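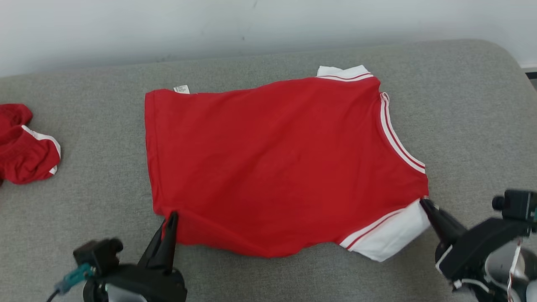
My uncle Urs had one rule about laundry, and it was that you never fold a jersey while you're mad at somebody. He said the creases come out wrong. I was mad at Manikandan Arumugam for most of August, so you can imagine the state of my closet.

It started with the red one. Bright red, white at the cuffs with the thin red stripes, same thing at the collar. If you grew up in Aslow you know the shirt I mean, or you know somebody whose mother is still trying to throw it out. We wore it for exactly one season, when the Leitner hardware store paid for the uniforms and we lost pretty much everything there was to lose. I was the goalkeeper's backup. Manikandan was the goalkeeper. That tells you most of what you need to know about the two of us.

Anyway, he was moving to Urunon in September, for a job he'd described to me four times and I still couldn't explain to you, and he'd dropped off three garbage bags of clothes at my place and asked me to sort them. "Keep what you want, give away the rest," he said, standing in my doorway with his car running. Then he drove off! No coffee, no sitting down, nothing. Nineteen years of being friends and I get the bags.

So I sorted. I'm not proud of how long I put it off, but one evening I dragged the first bag over to the gray bench by the wall (Urs's bench, he left it to me, it's the only surface in my apartment that's the right height for folding) and I started pulling things out. Sweaters mostly. A pair of corduroys I'm sure he never wore outside. A bathrobe from some hotel in Ument, which I kept, because it's a very good bathrobe.

The jersey was at the bottom of the second bag, rolled up like a sleeping bag. I shook it out and laid it down on its front, and I did it the way Urs taught me, sideways, with the hem to the left and the collar to the right. He'd worked in a dry cleaner's when he first came over and he had opinions. You smooth from the middle. You don't yank. You get the sleeves out from under before you do anything else or you'll be chasing them all night. I got one sleeve out and flipped it up and the other one was still stuck halfway under, and that's when I saw the care label poking out at the hem and sat down on the floor.

I should explain about the label. The summer we got the jerseys, they all came in one box and they were all the same size, and after every game they went home in a heap with whoever's parent had the biggest car. You never got your own back. So my mother, who couldn't stand it, put a single stitch of blue thread through the back of the label on mine. Just one, tiny, you'd never notice unless you turned it over. I told everybody I'd lost that shirt. I'd looked for it for years, on and off. I'd accused my cousin of taking it to college.

I turned the label over. Blue thread.

Well! I called him, obviously. It rang for so long I almost gave up.

"You had my shirt," I said.

"What shirt?"

"The red one. You've had my shirt since we were eleven."

It got very quiet and then I could hear him start laughing, that wheezy laugh he does when he's been caught. "I was wondering if you'd get to that bag," he said.

He'd known the whole time. He told me he took it after the last game, the one in Ument, when it rained and we lost by seven and he cried in the back of the van and I pretended to be asleep so he wouldn't have to talk to me. He said he grabbed mine on purpose. He said he'd figured he would give it back in a week or so, and then it had been a month, and then it had gotten to be the kind of thing you can't bring up. It had moved with him through every apartment he'd ever rented. His ex-wife used it as a dust rag once and he'd had to go take a walk.

"So why didn't you just hand it to me?" I said. "Why put it in a garbage bag under a pair of corduroys?"

"You'd have made a face," he said.

I was making the face right then, as a matter of fact.

We stayed on the phone until it got dark. He finally explained the job in a way I could follow (it's pipes, it's all to do with pipes) and I told him about the bathrobe, and he said he wanted the bathrobe back, and I said absolutely not. He asked me what I was going to do with the shirt. I said it wouldn't fit either one of us past the elbow. He said he knew, he'd tried.

After we hung up I went back to the bench and got the second sleeve loose. I folded the shirt in thirds and then in half, the way Urs did, with the collar on top. It came out pretty straight. I looked at it for a while, and then I went and found a padded envelope in the kitchen drawer and wrote out the address in Urunon, which I had to look up because I'd been too busy being mad to save it.

I cut out the blue thread first, though. It's in the dish with my keys. He's going to turn that label over the second he gets the envelope open, and I'd like him to have to call me.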